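Courses > Short Courses > Room Layout and Furnishing > Week 2 notes

Last updated 19/04/2022

Week 2: Floors, tables and where the chairs end up

Right, these are tidied up from what I scribbled on the board, plus a few bits I forgot to say. If you missed the session you'll also want the Wurum floor plan from the shared folder, as I refer to it further down.

We started with legs. I know I go on about legs! But a table is mostly its legs as far as the room is concerned, and when you draw a plan with plain rectangles you lose them completely, and then you wonder why your chairs won't tuck in. So from now on please draw every leg, castor and pedestal as a dot. Office chairs get five dots in a star. It takes two minutes and it saves you an awful lot of rubbing out.

Then flooring. Long boards make a room read longer in the direction they run, and people tend to line furniture up with them without noticing (I do it at home, I can't help myself). The Surby exercise asked you to turn one table off the line of the boards and see what happened to the walkways. Most of you found you got a pointy corner sticking into the route to the door, and a useful little triangle of space behind it.

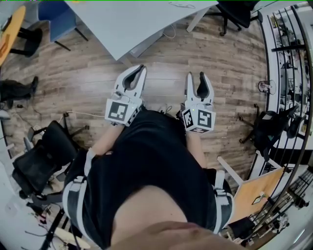 Mixed seating was the bit we rushed, so a longer note on it. A room that has filled up over the years rarely has one sort of chair, and I don't think it needs to, provided each sort has a place to go back to. Look at the blue chair with the black metal legs on one side and the black office chair on castors by the grey table on the other: on your plan, the first gets four dots if it has four legs, the second gets its star, and the star needs a bigger circle round it for swivelling. The round orange-yellow table top in the far corner is worth a thought too. Strong colours pull people over, so I'd keep that sort of table for chatting and leave the pale one for work.

Cables: mark where they drop from a table and where they reach the floor. Pencil is fine.

For next time, redo your Hrubý room with the dots put in, and read chapter 19 of the course book. Bring a tape measure, a proper metal one if you have it.

Contact the Brolidard short courses office | Back to top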